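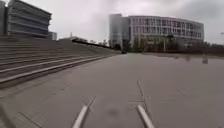 Home Stories Poems Archive About Contact

The Long Way to the Office

The letter said to come to the Herath building before four, and to bring the original paper, a copy would not be accepted. It was dated 1/9/22. She had folded it so many times that the number of her case, 679, was now sitting exactly in the fold and was difficult to read.

She got down from the bus at the wrong side of the plaza. The driver had told her, "Ovden, last stop," and she had believed that the last stop must be also the nearest one. Now she had all the concrete before her, gray and flat, and the sky over it was the same gray. In Trasia, where she grew up, a square was a place with a well and benches and old men who knew your grandmother. You could not cross it in less than one hour. This one you could cross in a few minutes and no person would ask you anything.

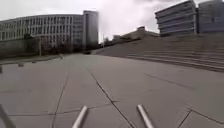

She walked slowly because of her shoes. They were her sister's shoes, half a size too small, good for sitting in an office and bad for everything before it. To forget the pain she followed a crack in the pavement, as she did when she was a child. The rule was simple: you may step beside the crack but never on it. If you step on it, you must go back to the beginning. She was forty-six years old and she kept the rule.

What would she say to the clerk? She had prepared the sentences at home, in front of the kitchen window. "I worked at Prornier for 11 years. I was never late." The second sentence was not completely true. She had been late one time, in September, on the morning when her mother fell, and she wondered if it was written somewhere in the papers, and if she should say it first, before they found it.

The crack turned away to one side and she had to leave it. She stood for a moment with both feet together — like a person at the edge of a swimming pool — and then she went on.

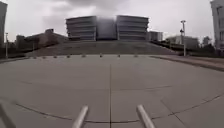

The Stairs

From far they looked like nothing, these stairs. The steps were low and wide, too long for one step of the foot and too short for two, so that she climbed always with the same leg and the leg became angry. In the middle she sat down. She took off the left shoe and held it in her hand.

It was quiet. She had expected that she would feel afraid, but what she felt was more like the last evening before a journey, when the bag is closed and there is nothing more to put in it. She unfolded the letter again. Room 303, third floor, ask for the window on the right.

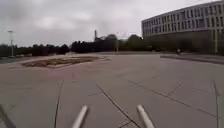
Her mother used to say that a city without trees was only a waiting room. But there were trees, she could see them now that she was sitting, a dark line of them far away behind the paving, and she thought that after the office she would walk there, with the shoes in her bag if it was necessary. She would buy bread and eat it under the first tree and not save any for the bus.

She put the shoe on. It hurt the same as before. "I was late one time," she said in a low voice, to hear how it sounded, and it sounded all right, so she stood up and climbed the rest.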